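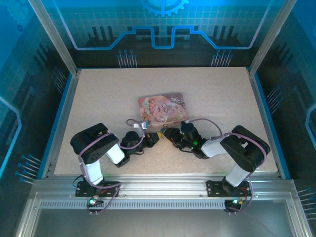 Sandro Marchetti pregunta si en una jornada de puertas abiertas se aprende algo o si solo te enseñan el robot que baila.

Sandro, ¡se aprende muchísimo! Vengo de la de Deko en Brumville y no bailaba nadie. Abro hilo, que tengo la cabeza llena y un cuaderno con letra de médico.

1. Fui por la sala Pulari, que es donde tienen los brazos dobles. Había apuntadas 121 personas y nos pasaban en grupos pequeños, así que daba tiempo a acercarse, preguntar tonterías y volver a preguntar. Yo hice las dos rondas (me colé en la segunda, perdón).

2. Lo que más me gustó: objetos de casa. Una caja rosa con su cierre color latón, un querubín en la tapa y "Once upon Time" en letras marrones. Podría estar en la cómoda de mi abuela. Y delante, dos brazos blancos y negros atornillados al mismo perfil de aluminio. El contraste me ganó desde el minuto uno.

3. Un cierre tan pequeño tiene mala idea. Si empujas la caja, se te va; si la sujetas con una pinza, te queda solo la otra para la parte fina. Nos lo explicó Daranee Kaewmanee con una caja de galletas en la mano y pidiéndonos que probáramos con dos dedos de cada mano. Probad en casa. Es humillante.

4. Pregunté por las llaves, porque en mi cabeza una llave es lo más fácil del mundo. Pues no: en un llavero las demás cuelgan, giran y se meten por medio. Y la que te interesa hay que tenerla bien cogida por donde toca, o luego no apunta a la cerradura.
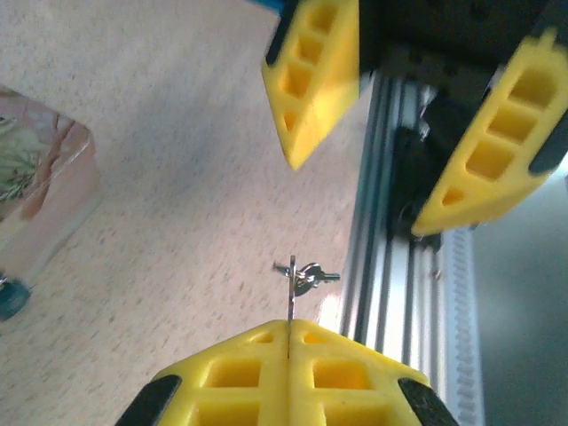
Última modificación del hilo: 3 de marzo de 2021

5. Fijaos en los dedos amarillos, con esa rejilla de huecos rectangulares. Me quedé un buen rato mirándolos. Un chico de mi grupo quería saber si se podían imprimir en casa y la respuesta fue "prueba y nos cuentas", que me parece la mejor respuesta posible.

6. Nos contaron también que una tarde larga de trabajo les da hasta 325 intentos, y que los guardan todos, también los malos. ¡También los malos! Daranee decía que los repasa con un café y que algunos le dan pena. La entiendo perfectamente.

7. El ritmo. Yo esperaba algo rapidísimo, de anuncio de coches, y lo que hay es una paciencia enorme. Acercarse, corregir, volver a acercarse. A los diez segundos ya estás echando el cuerpo hacia delante como si jugaras a los bolos.

8. Detalle para quien le gusten los cables: van por fuera, morados, haciendo un bucle por encima de cada brazo. Y las paredes del recinto, todas impresas en azul con líneas de circuito y medio engranaje arriba. Muy de portada de revista de informática antigua, me encanta.

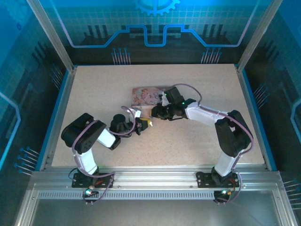

9. Y con dos brazos llega el problema que menos me esperaba: no estorbarse. Cuando los dos trabajan en el mismo palmo de mesa, cada uno tiene que saber dónde anda el codo del otro. Como cocinar en pareja en mi piso, vamos.

10. Cosas que no me dio tiempo a ver: la charla de Khamphan sobre agarres, que se llenó, y el taller de soldadura. Si alguien estuvo y tomó notas, le cambio las mías (repito: letra de médico).

11. En julio repiten. Entrada libre, pero hay que apuntarse antes. Id con calzado cómodo, que se está todo el rato de pie, y colocaos a un lado de la mesa; de frente tapan mucho las cabezas.

12. Sandro, te guardo sitio para julio y llevas tú las galletas.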